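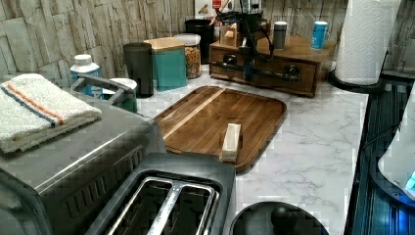

Visiting the Ollstead kitchen open day: common questions

What will I see?
A robot arm working at an ordinary kitchen counter, among the canisters, the toaster and the paper towels. Tasks change through the day. Most involve a drawer, a cutting board or a small wooden block.

When does it run?
Every November, from 2 p.m. Each demonstration is repeated, so you can join the next one if you arrive late.

Where do I go?
Lindell Building, Room 4, Vomosville. Use the Akande Street door – the front entrance stays locked.

Can I touch the arm?
No. Please stay behind the line while it is powered on.

Can children come?
Yes, with an adult.

May I take photos?
Yes, without flash.

Is there a charge?
No, but we stop at 500 visitors, so please book.

Who do I contact?
Osaze Olatunji, extension 1412. Call ahead if you need a seat or step-free access.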